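Kapitel 2
Der Innenraum: Wo das Auto anfängt

Ich muss gleich zu Beginn etwas gestehen: Außenhaut langweilt mich schnell. Ja, ich weiß, ihr habt dieses Buch wahrscheinlich aufgeschlagen, weil ihr Kotflügel und Dachlinien zeichnen wollt, und in Kapitel 1 haben wir das auch brav getan. Aber mein erster Job in der Branche war die Mittelkonsole des Flerkel, eines Kleinwagens, den außerhalb von Tarkstead kaum jemand kennt, und seitdem schaue ich in jedes fremde Auto zuerst durch die Seitenscheibe hinein. (Macht das ruhig auch, aber bitte mit etwas Abstand, die Leute werden sonst nervös!)

In diesem Kapitel geht es um Sitzposition, Sichtachsen, Bedienflächen und um das ungeliebte Stiefkind der ganzen Disziplin, die Ablage. Mit der fange ich an. 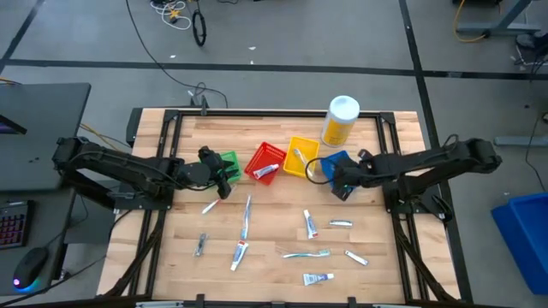 Ablagen im Auto entstehen meistens ganz am Schluss, aus den Löchern, die Lüftung, Airbag und Kabelbaum übrig gelassen haben. Genau so sehen sie dann auch aus. Dabei kennt jeder von zu Hause, wie leicht Ordnung fällt, wenn die Plätze schon für sich sprechen: ein grüner Korb, ein roter, ein gelber, ein blauer, die Zahnpasta liegt im roten, die Zahnbürste im gelben, fertig. Im Flerkel hatten wir dagegen ein einziges tiefes Fach in Anthrazit, und darin verschwand alles, vom Parkschein bis zur Sonnenbrille, auf Nimmerwiedersehen.

Mein Lieblingsgegenbeispiel ist der Dustis von 1973. Schmaler Wagen, dünne Türen, und trotzdem ein durchgehendes Bord unter der Armaturentafel, mit einer Lippe vorn, die gerade hoch genug ist. Ich habe einmal einen ganzen Nachmittag lang in so einem Auto gesessen und nur Dinge hingelegt und wieder weggenommen. Klingt albern, war aber die beste Lektion, die ich je bekommen habe.

Bevor ihr weiterlest, nehmt euch bitte 15 Minuten und schreibt auf, was in eurem eigenen Auto (oder dem eurer Eltern) gerade wo liegt. Auch die Krümel. Wir brauchen die Liste in Abschnitt 2.2 wieder. 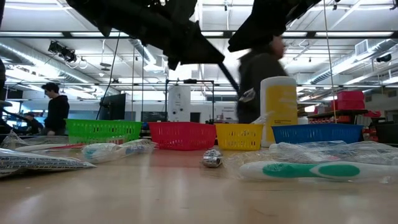 2.1 Der Sitz zuerst

Alles im Innenraum hängt am Hüftpunkt. Wo die Hüfte sitzt, entscheidet, wohin die Augen schauen, wie weit die Hand reicht und ob das Knie an die Lenksäule stößt. Ich zeichne deshalb immer zuerst den Menschen, ganz grob, und lege den Wagen dann um ihn herum. Beim Filip, einem Lieferwagen, an dem ich später mitgearbeitet habe, lief es umgekehrt, das Dach stand fest und der Fahrer musste sehen, wo er blieb. Die Skizzen dazu nehmen wir uns gleich vor, holt also schon mal Bleistift und Transparentpapier.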